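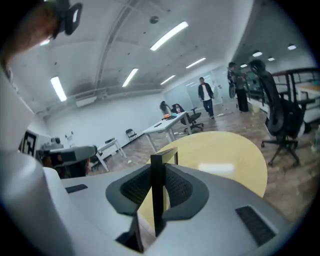 GDYNIA, June – The small instrument maker Stanon has stopped shipping its Dinu bench amplifier and will change one part of the output stage, after several customers reported that the unit can oscillate when a long coaxial cable is connected to it. The company informed its dealers by e-mail in the morning and put a longer notice on its support page shortly before noon.

Owners who already have the amplifier can choose between a free repair and a small kit of parts for soldering at home. There is no danger for the user, Stanon writes, but the unit may become warmer than normal and the measurement may be wrong without any visible warning on the front panel.

Last updated: June, 4:10 p.m.

Search news, schematics, forum Go

The Dinu is a single-channel amplifier for people who need to drive a transducer, a cable or the input of another instrument with a clean signal of moderate voltage. It has been on sale for seven months at a price of $299. It is used mostly in school laboratories and by hobbyists who repair audio equipment, and it became known for its low distortion, which is quite good for a unit in this price class.

The low distortion is also a part of the present story. In the Dinu, a precision op amp is followed by a discrete buffer made of two transistor pairs, and the feedback is taken from the output of the buffer. In this way the op amp corrects the errors of the transistors. The buffer adds its own delay to the loop, however, and when the load is capacitive, the output resistance of the buffer together with the load makes one more delay. If the sum of these delays is too large at the frequency where the loop gain falls to one, the amplifier begins to ring, and in the worst case it oscillates all the time.

According to the original data sheet, the Dinu should be stable with a capacitive load of up to 1,000 pF. Most coaxial cables of the length found on a normal bench stay well below this value. The customers who reported the problem had cables inside the limit, and some of them had nothing at the far end of the cable except an oscilloscope probe.

The first detailed report was written by Halina Wysocka, who repairs studio equipment and bought her unit in the spring. She noticed that a filter she was measuring had a strange bump in the upper part of its response. She changed the filter capacitors, then the cable, then the generator, and the bump moved only when she changed the cable.

"I was looking for the fault in my own circuit for two evenings," Wysocka said by telephone. "The amplifier was the last thing I suspected, as the sine wave at its output looked beautiful. Then I sent a small square wave through it and there was ringing on every edge. With the longer cable it did not stop ringing at all."

Her oscilloscope pictures were copied to several forums, where other owners repeated the test. The results were not the same for everyone. Some units were perfectly calm with any cable, others showed a little overshoot, and a few oscillated as soon as the amplifier became warm. This led to a long discussion, in which the power supply, the ground connection of the case and even the brand of the cable were blamed.

Rizal Lumbantobing, who is responsible for the analog design at Stanon, said that the cause is the output transistors, or more exactly the way they were selected. The first units were built with transistors from one supplier. When this supplier could not deliver, the company approved a second type with the same voltage and current ratings. The second type has a lower transition frequency at the idle current used in the Dinu, so the buffer became slower and a part of the phase margin was lost.

"We compared distortion, noise and offset, and all three were as good as before," Lumbantobing said. "We also tested the step response with a capacitor at the output, but we did it with large steps. With a large step the amplifier is limited by its slew rate and you do not see the ringing so clearly. We should have used a small step as well. It was our mistake and it is now in the test procedure."

The difference between the two tests is well known to designers, but it is easy to forget in daily work. During a large step the input stage of the op amp is fully driven to one side and the feedback loop is for a moment not really closed. Only the last part of the step shows how the loop behaves. A small step, on the other hand, keeps all the stages in their linear range – and then the overshoot can be read directly from the screen.

The idle current also plays a role here. At light load the output transistors of the Dinu carry little current, and their speed depends on it. This would explain why some owners saw the oscillation at zero output and found that it disappeared when they added a DC offset or a load resistor. It may also explain the units that changed their behavior after warming up, though Lumbantobing did not want to confirm this before he has measured more of the returned boards.

The repair consists of a small resistor in series with the output and a capacitor that takes the high-frequency feedback directly from the output of the op amp. At low frequencies the feedback still comes from the output terminal, so the DC accuracy stays as it was. The price for this is a somewhat lower bandwidth, and the distortion at the top of the audio range will rise slightly. Stanon promises a new data sheet with typical curves for both quantities before the shipping starts again.

Not all customers are satisfied with this solution. Izzati Teoh teaches measurement techniques at a technical college and has several of the amplifiers in her laboratory. She would have preferred that the company replace the transistors with the original type.

"For my students the repaired unit will be fine, and maybe it is even better, because students connect everything to everything," she said. "But I bought the amplifier for its bandwidth, and now I will get a different amplifier. I think it is fair to say this openly and to offer the money back to the people who need the old specification."

Stanon says that it will accept returns from customers who do not want the modified unit. The original transistors cannot be bought any longer in useful quantity, and the company does not want to build the product from remaining stock of unclear origin. Customers who bought from a dealer should contact the dealer first. Ganell, which distributes the Dinu in several countries, has confirmed that it will take back units also without the original box, provided that the power cord is included.

The kit for self-repair contains the resistor, the capacitor, a short piece of insulated wire and a printed instruction. The work takes place on the bottom side of the board, and one trace must be cut with a knife. Stanon recommends the kit only for people who have some experience in soldering surface-mount parts. The warranty remains valid if the instruction is followed.

Fikri Chong, who runs the repair service Cutitz, received one of the kits before the notice was published and has installed it in his own unit. He described the work as simple but a little tight, with the trace lying close to a mounting hole. His advice is to remove the board completely from the case and not to try the cut through the service opening.

"After the change I connected the worst cable I have and sent the small square wave," Chong said. "There was one small overshoot and then it was flat. I tried it cold and I tried it after an hour, and I could not see a difference."

Owners can find out which transistors they have without opening the case. Units with the second type carry a serial number that begins with 5, and the number is printed on the label beside the mains inlet. Units with other numbers are not affected, Stanon writes, and can be used as before within the limits of the data sheet. Those who are waiting for the repair may go on using the amplifier with a resistor of fifty ohms placed directly at the output terminal, before the cable. The resistor separates the cable capacitance from the feedback loop, but it also reduces the voltage at a low-impedance load, and this should be taken into account in the measurement.

The company has not given a date for the restart of deliveries. Open orders are kept in the sequence in which they came in, and customers can cancel them by e-mail without cost until the new data sheet is published.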